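Ticket: Custley sim, grasp planner picks wrong target
Opened by: Ebise Gebreyes
Component: Celex perception bridge
Status: open

Prompt is "pick up the egg". Planner rejects 11 of 35 seeds with TARGET_OCCLUDED.
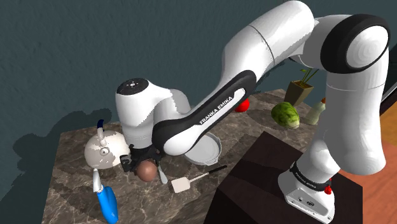 Segmentation runs once per approach, on the external view only. With the gripper over the egg and the wrist covering part of the kettle, the mask merges with the fingers and the depth centroid shifts. Raising the mask threshold had no effect.

Switched the final approach to the wrist view.

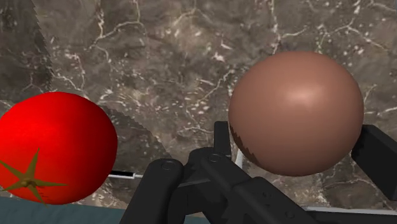 Wrist view, egg between the fingers, tomato at left.

Rejections drop to 2. Both remaining seeds return the tomato's ID. Label cache cleared, same result. Side view added for comparison.
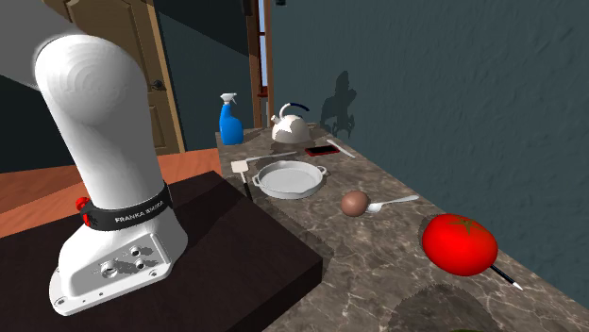
Maxence Rey replied that the ID table is built before the scene randomizer runs, and asked for a rerun with the table rebuilt after reset. Rerun queued on build 6.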